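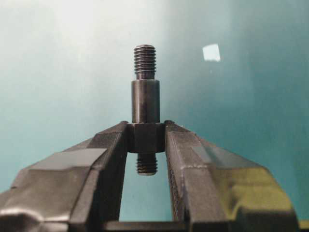
Fig 1. Stepped stud, dark finish. Thread, neck, shank, hex collar, second thread.

Wk 3, fasteners cont. 2019-03-14

Sketch the stud side on, label every step. Upper thread longer than the lower. Collar is the widest bit, dont draw it round. Show the chamfer at the tip.

Shoulder = where shank drops to neck. Stress raiser, see Voyle notes on fillets.

Prac: hex is 17 mm across flats, metric spanner only. Measure shank diametre in two places, record both. Sketches in the grey tray by the lathes.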